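# Hanging things up, part 4 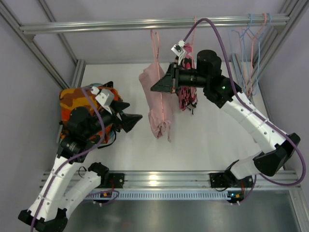
*1 min read*

I keep being told that hanging clothes up beats folding them. I have my doubts. Garments on the hanging side, near the middle, and then the patterned cloth in orange, yellow and brown, bunched up on the left. Camouflage, supposedly – I'd like to know what it would hide in.

The Caritz guide puts a hanging garment at about 192 seconds, start to finish. My own best is 326, and that was a plain shirt. I don't believe their number and I'm not sure I believe mine.

The bunched one has a dark red-brown strap or edge along its lower side. Straps catch on everything. Tulberg says to deal with them first, the Flestska page says last, and neither gives a reason.

Last updated 3 September 2026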